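Skevmont Shared Workshop Publishes Build Notes for Laundry Arm, Asks Public to Lower Expectations

For immediate release – May

LIEW – The Skevmont shared workshop today put out the full build notes, parts list and test log for Dando, a two-arm machine put together by members to pick up clothes from a bed. The notes are free to read and copy. They come with a warning from the person who wrote most of them: if you want your laundry folded, fold it.

"I have read plenty of announcements for home robots and I did not believe most of them," said Adi Pillai, who led the build. "I would like people to read this one with the same attitude. Dando picks things up some of the time. It does not fold. We are saying that in the second sentence instead of leaving it for the comments."

What was built

Dando is a pair of arms on upright columns, each ending in a two-sided gripper with metal finger links. A small camera sits at the wrist and looks out over the fingers, so the software sees more or less what the gripper is about to touch. The arms run from an ordinary desktop computer. No cloud account is needed and no pictures leave the room unless the person running it copies them out.

The parts cost $1188, counted from receipts. That figure leaves out the computer, the tripods, two motors that burned out and were replaced, and all of the labor. Pillai asked that the exclusions be printed next to the price. Members who have seen other projects quote a parts total with half the parts missing agreed that this was fair.

The control software is called Ruvov. It was written by members over the winter and handles three jobs: moving the arms without driving them into each other, deciding where to close the gripper, and stopping when the motor current climbs too high. The third job works best. The second is the reason for most of the failures in the log.

What the tests showed

The workshop ran 178 pick attempts with loose garments and towels. A pick was counted as good only if the cloth came clear of the bed and stayed in the gripper until the arm reached its drop point. Seventy percent is a number that tends to sound better in a headline than it feels in a bedroom, and Dando did not reach it. It finished with 70 good picks. The other attempts are logged one by one, with whatever cause the operator wrote down at the time. Some entries say only "missed." One says "no idea."

Several early runs on a workbench went much better, and the members chose to leave them out of the total. A single shirt on a bare board is an easy target. Cloth on top of more cloth is where the trouble starts, and pale cloth on a white duvet is worse again. The folds in the garment and the folds in the bedding look alike to the software, and Ruvov has a habit of choosing a handsome ridge that belongs to the duvet. When that happens the arm lifts the bed covers with great care and reports a success.
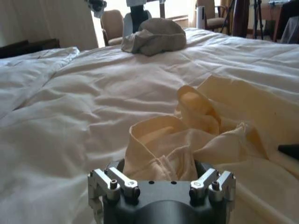
Wrist camera view: the gripper at a crumpled cream garment on a white duvet, with a gray bundled cloth toward the far side of the bed.

False successes were the subject of the longest argument during the project. The first version of the log let the software mark its own results, and the score was very flattering. Pillai threw that version out. In the published log, every result was entered by a person watching the bed, and the software's opinion appears in a separate column so that readers can compare the two.

"If the robot grades itself, it gets an A," Pillai said. "I would look for that column in any robot project, from a garage or from a company with a lobby. If it's missing, ask why."

What did not work

The build notes give more room to failures than to features. Among the points covered:

Finger grip. Bare metal slid off thin cotton. Rubber tape helped for a while, then picked up lint and slid worse than the metal had. Members disagree on whether a better surface exists at this price, and the notes print both sides.

Collars and seams. A stitched edge gives the fingers something firm to close on, and early notes got excited about this. A rule was added to Ruvov to look for seams first. It made a small difference on shirts and made towels harder, as the arm spent its time hunting for a collar that a towel does not have. The rule is still in the code, switched off.

Daylight. Results changed with the sun. A bright window across the room washes out the camera view, and the same garment in the same place could be found at 9 a.m. and lost by noon. Closing the curtains helped the camera and made the place miserable to work in. Nobody has written a proper fix.

Speed. A good pick takes 15 seconds from the start of the motion to the drop. A person does the same thing without breaking off a conversation. Running the arms faster is possible, but the cloth swings, and the overload stop starts tripping on moves that should be fine.

Setup. The arms and tripods take up a lot of a bedroom. Moving them even a little means calibrating again. The notes describe the process in detail and suggest doing it before you are tired.

Who should build one

The workshop's advice is short. People who want help with laundry should not build Dando. People who want to learn how a gripper goes together, how to wire an overload stop that can be trusted, or how badly a camera copes with a heap of white fabric may get a good few months out of it.

Builders will need to be comfortable with a soldering iron, a drill press and a command line. The finger links are held with socket-head screws, and the notes ask builders to use thread locker on every one of them. The reason given is a single line in the log concerning a screw, a pillowcase and a long search. The emergency stop must be a physical switch that cuts motor power. A key on the keyboard does not count, and the workshop will not answer questions about builds that skip the switch.

The arms are not safe around children or pets. They are weak compared with factory machines, but a pinch from the gripper hurts, and the software has no idea what a hand is. Dando should never be left running in an empty house, whatever a more cheerful video may suggest.

No kit, no preorder

Skevmont has no plans to sell a kit. There is no waiting list, no crowdfunding page and no company behind the project. A few members would like to see one. Pillai is not among them.

"Somebody asked me at an open evening when it would be ready," Pillai said. "I asked, ready for what? They said, ready to do the wash. I told them to look at the log and work it out from our rate of progress. They did the sum and went home."

Work will go on through the summer at the usual slow pace. The next round of tests will use the same bed and the same scoring rules, so that any gain can be checked against the first set. Planned changes include a new finger surface and a check on weight after each lift, which should catch at least some of the duvet incidents. If the new results are worse, they will be published in the same place.

The workshop would particularly like to hear from anyone who builds a copy and gets different numbers, higher or lower. Claims of a much better score should come with a full log and unedited footage of every attempt, including the boring ones. Highlight reels will be watched politely and left out of the record.

Seeing it run

Dando will be running at the next open evening in the main room at Skevmont, starting at 7 p.m. Entry is free. Visitors may bring a garment of their own, provided it is clean and they do not mind losing a button. Drawstrings, sequins and anything knitted by a relative should stay at home.

Reporters are welcome to choose the garment, place it on the bed themselves and time the result. The workshop asks that stories mention the failed picks along with the good ones.

About Skevmont

Skevmont is a shared workshop in Liew with wood, metal and electronics benches open to members. It is paid for by dues. Projects are run by the people who turn up to work on them, and the workshop takes no position on whether any of them are a good idea.

Press contact: Adi Pillai, Skevmont shared workshop, Liew. Messages are answered in the evening. Build notes, parts list, Ruvov source code and the complete test log are available on the workshop's project page, or on paper at the front desk for the cost of copying.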